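Unit 5 handout: Notes from the Indusico open day
Mobile robot navigation, simulated indoor environments
Prepared by Chinyere Sani

These notes cover the afternoon demonstration only. The morning talk by Mahmoud El-Sayed has its own handout.

1. Set-up

The demonstration ran on Esel, the simulator used at Indusico for testing navigation before any hardware is switched on. A virtual camera is placed in a room and moved one step at a time. Each step returns a low-resolution colour view. The policy receives the view and a goal, and nothing else — no map, no odometry.

2. Procedure

Leonora Belmonte ran the Bradatden room set. An episode ends when the agent signals that it has arrived, or at 2,000 steps. Policies are compared over 1,000 episodes, with start positions drawn at random.

3. Views from the washroom model

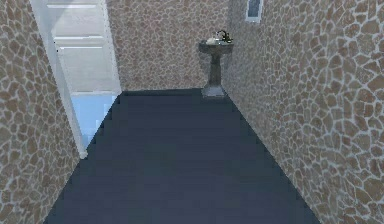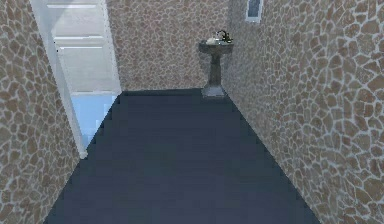
4. Points raised in discussion

Repeated wall texture. One stone pattern on every wall gives a feature matcher many false correspondences. Fixtures and openings are better landmarks.

Scale. Apparent stone size falls with distance, so the texture still carries depth information. Milagros Agbayani asked whether a policy trained this way would fail on plain painted walls. The answer was yes, in most cases, unless textures are randomized during training.

Resolution. Small items on a basin may cover only a few pixels. Do not set them as goals at long range.

5. For the tutorial

Read section 2 of the Piątek notes. Sketch a floor plan from the two views and mark the landmarks you would use for localization.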